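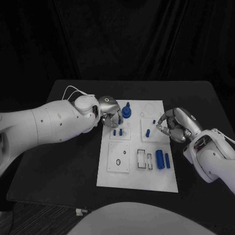
Abb. 1: Weiße Platte mit vier durchscheinenden Plättchen sowie blauen Stiften und Zylindern auf schwarzem Tisch.

Projektbericht: Spüldienst und Mehrweggeschirr in der Mensa Kilden

Von Eusebio Giraldo, Projektkurs Umwelt und Gesellschaft
So., 27. September
35-mal geteilt | 4 Kommentare

1. Ausgangslage

Die Mensa am Standort Kilden gab Zwischenmahlzeiten bis zum Frühjahr überwiegend in Einwegschalen aus. Im April wurde der Projektkurs beauftragt, die Einführung eines Pfandsystems zu prüfen. Untersucht wurden die Rückgabequote, der Arbeitsaufwand in der Spülküche und die Akzeptanz bei den Studierenden.

2. Vorgehen

Der Versuch lief über 30 Ausgabetage. Zum Einsatz kamen Schalen des Anbieters Nestis, für die ein Pfand von vier Euro erhoben wurde. Die Rückgabe war an der Hauptausgabe und im Foyer des Gebäudes Rweyemamu möglich. Ergänzend wurden 70 Studierende schriftlich befragt.

3. Ergebnisse

Die Rückgabe an der Hauptausgabe verlief weitgehend störungsfrei. Im Foyer kam es mittags wiederholt zu Rückstau, da der Sammelwagen nur einmal täglich geleert wurde. Das Küchenpersonal bemängelte, dass sich die Schalen nach dem Spülgang schlecht stapeln ließen und auf den Abtropfgittern viel Platz beanspruchten. Von den Befragten sprachen sich 35 für eine dauerhafte Einführung aus; die übrigen machten ihre Zustimmung überwiegend von einem niedrigeren Pfand abhängig oder enthielten sich.

4. Empfehlung

Es wird empfohlen, den Versuch mit einem Pfand von zwei Euro fortzusetzen und den Sammelwagen im Foyer zusätzlich um 13 Uhr zu leeren. Die Kosten eines zweiten Wagens sind noch zu ermitteln.

Kommentare (4)

mensagast: Zwei Euro wären in Ordnung. Vier hat man nicht immer klein dabei.

K. aus Haus B: Gilt das Pfand auch für Suppe?

Fonuser: Ja, für alle Schalen, nur Becher sind ausgenommen.

lernraum3: Bitte auch abends eine Rückgabe anbieten, die Ausgabe schließt zu früh.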